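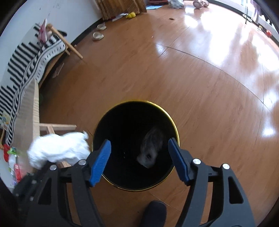 Home | About | Letters | Recipes | Archive

The cold arrived in our house in April, when I had already put the thick jumpers away and was feeling smug about it. Rangi brought it back from work, was noble for a day and a half, and then handed it over to me and went off to play five-a-side as though nothing had happened. I had it for 19 days. I know because I started marking them on the kitchen calendar, next to the bin collections, which tells you what sort of month it was.

I'm not a good patient. My mother was a wonderful one, she'd sit up in bed with her hair brushed and thank you for the soup, but I take after my father, who used to groan on the stairs so that everybody would hear him on the way up. By the third day I had groaned on every stair we've got and was living on the sofa under the green blanket, with a box of tissues on one side and a mug of something on the other, watching a programme about people doing up barns. I couldn't taste a thing. Rangi made his leek and potato soup and I ate two bowls of it out of loyalty, and it might as well have been warm wallpaper paste, though I did tell him it was lovely (sorry, love, if you're reading this).

What I really want to write about is all the advice, though. Have you noticed how everyone has a cure? You only have to sniff in the post office. Jolene Grimshaw from number 70 swears by raw onion in a saucer beside the bed, and she came round with the onion already chopped, so I could hardly say no. The bedroom smelled like a burger van for a week, or so Rangi said, I of course was spared. My friend Gwenaël Poulain wrote me a very long message about his grandmother in Brittany, who gave the whole family hot cider with honey and a knob of butter in it. I tried it without the butter, and then, on a braver evening, with. I'd leave the butter.

Then there was the lady at the chemist who told me to drink more water, which I'm sure is right and which I resented very much.

The thing that helped most was my old steam bowl. You fill it with water just off the boil, put a towel over your head and sit there for 10 minutes like a parrot that's been put to bed. I'd forgotten how peaceful it is under a towel! No telephone, no barns, and it's the one time in the day when you can't possibly be asked where the scissors are. I've kept it up even now I'm better, with a sprig of rosemary from the pot by the back step.

I missed the Landeg walk, which I was sad about, as Manaia had been planning it since the winter and had made her ginger loaf. She dropped a slice through the door wrapped in foil, and I put it in the freezer until I could taste again. When I did get it out it was every bit as good as people had told me. She uses black treacle and stem ginger, and I'm trying to get the recipe out of her.

Anyway, I'm back, the blanket's been washed, and the seedlings have forgiven me apart from two of the tomatoes. Do tell me your family's remedies in the comments, the odder the better, although if it's onions I've done onions.

80 likes | 19 comments | Share this post

You might also like
The great airing cupboard clear-out
Leandro Carrasco's marmalade, my third attempt
A wet weekend in Kurnance
Why I've gone back to a paper diary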